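Guest room check, 802
2 min read

Checked on Thursday, before lunch, by Anca Iordache. Comments are mine and may be ignored, as they were in February.

1. Windows: PASS. Plenty of daylight. Red-and-white curtain clear of anything that heats up. Please try the catches before anyone sleeps in here.

2. Clothes on the bed: COMMENT. Jeans and black things piled by the patterned cushion, pink floral garment spread out and waiting its turn. The bed is for sleeping in, or so the Husar booklet claims.

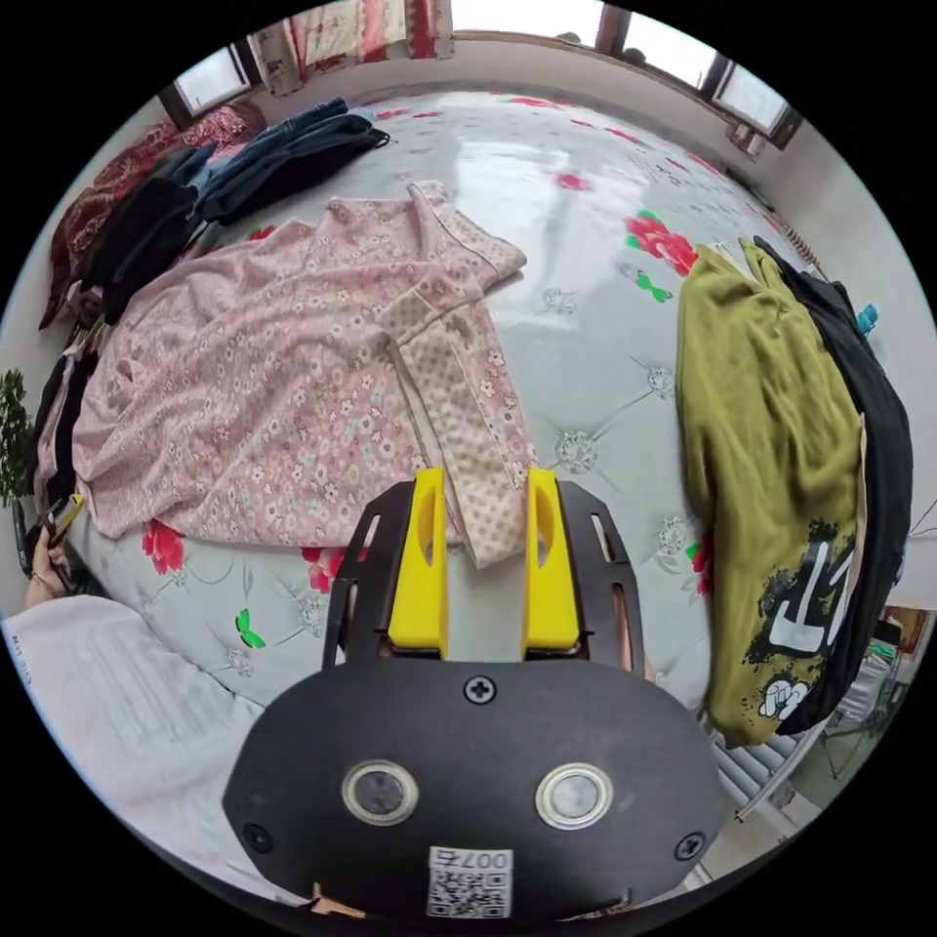
Item 2. Bed with folding under way, roses still mostly on view.

3. Hanging clothes: COMMENT. The olive-green T-shirt and its black neighbour are to go in the wardrobe. Cornel Preda says they are "airing". Cornel has been airing things since he moved in.

4. Spring or rod at the bed's edge: CHECK. Run a hand along it for sharp ends before putting anything knitted near it. I'd like this done by somebody other than me, as I did it last time and own one jumper fewer.

5. Houseplant: PASS. Green. Nelu Nedelcu to water it, sparingly, and to look up "sparingly".

6. Folding, long sleeves: COMMENT. Sleeves out flat first, then in across the back. Two grippers on one small garment is generous staffing, but a sleeve pulled straight does fold better. Go gently on the seams.

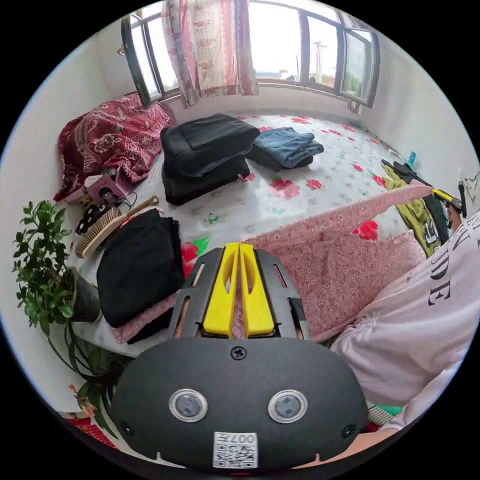 7. Bedding: PASS. Shake out, check for pins and clips, smooth down. If you can't tell a crease from a rose, stand further back.

8. Floor beside the bed: NOT CHECKED. Gheorghița Sima has the list and the torch.

Signed off except 2, 3, 4 and 8. Catinca Lazăr to recheck.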